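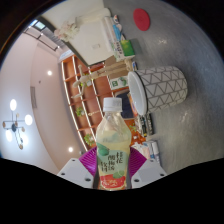
I have now spent 59 minutes on a plane that went nowhere, and I feel ready to comment on the state of aviation.

The flight was Traverano to Wosville, number 509, on Reden Air. We pushed back on time, rolled up to 1000 feet or so of taxiway, and stopped. The captain came on to say there was a warning light. He sounded like a man reading out a parking ticket.
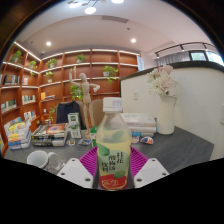
After ten minutes he told us the light had gone out. I would have liked to hear why. Instead we went back to the gate, where two mechanics got on, looked at something behind the cockpit door and got off again without meeting anyone's eye.

I'm a nervous flyer and I read accident reports for fun - yes, I know. What they've taught me is that I want the crew who turn around over a bulb. The man in my row wanted the other kind, and told the back of the seat in front of him so, three times.

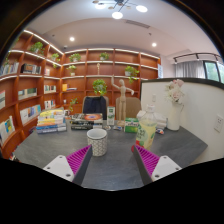
We got off, stood in a line, and were given a voucher for the Szabo coffee stand, which was closed. The replacement plane left after dark and was completely uneventful, apart from the pretzels.

I fly again in May. Same airline, same route, aisle seat this time.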